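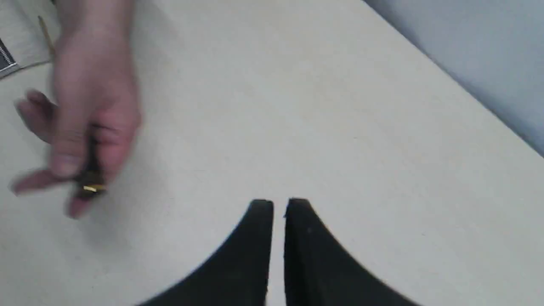 Pallbridge is a collection of demonstration recordings for teaching robot arms to handle small everyday things on a tabletop. It was started by Hala El-Sayed at the Gistora lab and holds 385 recorded episodes, each one a short run of a single task from start to finish. For its modest size it covers a remarkable range of reaching, gripping and setting down!

Collection

A session needs two people. The operator guides the arm through the task while the setter lays out the objects, moves them between episodes and clears them away. The table is kept pale and mostly bare, and the lighting stays the same for a whole session. Episodes are recorded from a wrist view and, in most sessions, from a second fixed view as well. 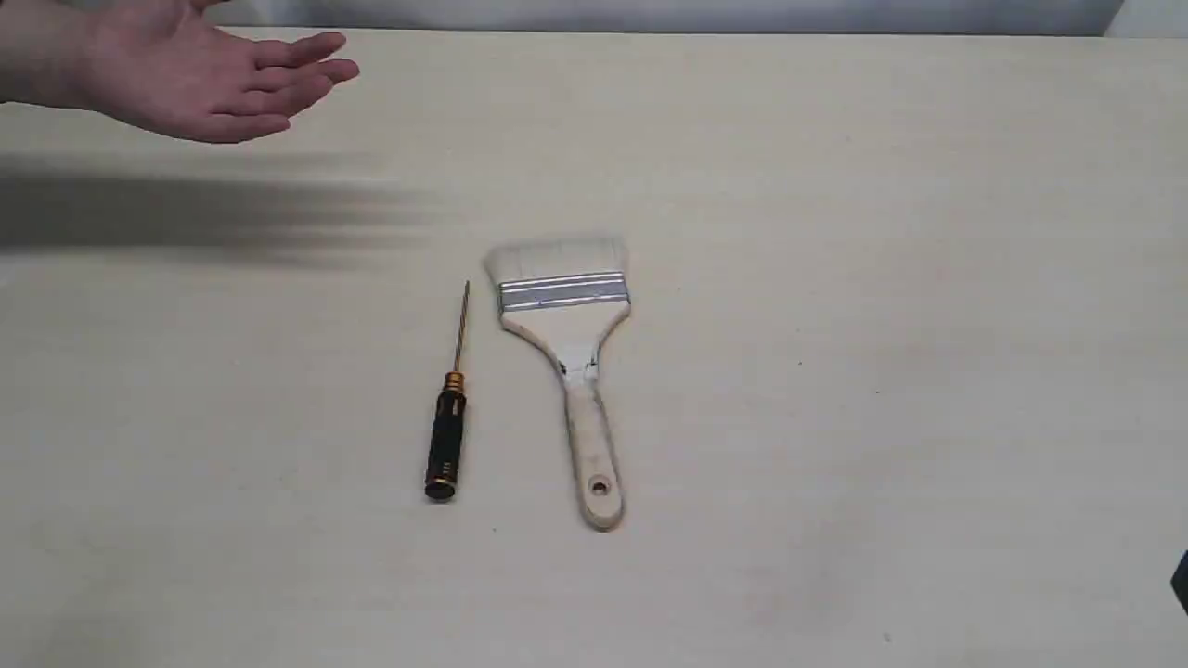

Objects come from ordinary drawers and toolboxes. Long, thin items get special attention, as a small error in the angle of the grip matters a great deal with them. Screwdrivers, brushes and pens are each recorded in five starting positions, and the setter turns them a little every time so that the system can't simply memorize one spot. Soft items such as folded cloth were added in the second round, and they brought some of the most interesting episodes in the whole set.

Labeling

Each episode carries a one-sentence instruction, the object names and a mark for success or failure. Failed tries are kept. Stretches in which the setter's hands are in view are tagged separately, and users can train with or without them.
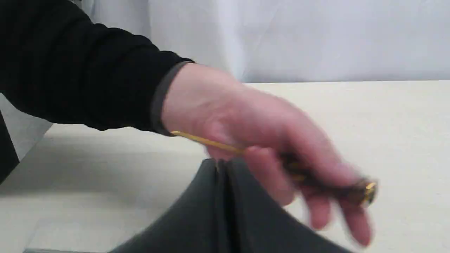
Versions

There have been 3 releases. The first held only rigid objects, the second added fabric, and the third, issued in April, corrected the timing between the two views. A companion tool called Lanora plays episodes back side by side, a wonderful way to get to know the data.

See also

Amrani (grasp labeling format)
Imitation learning
Teleoperation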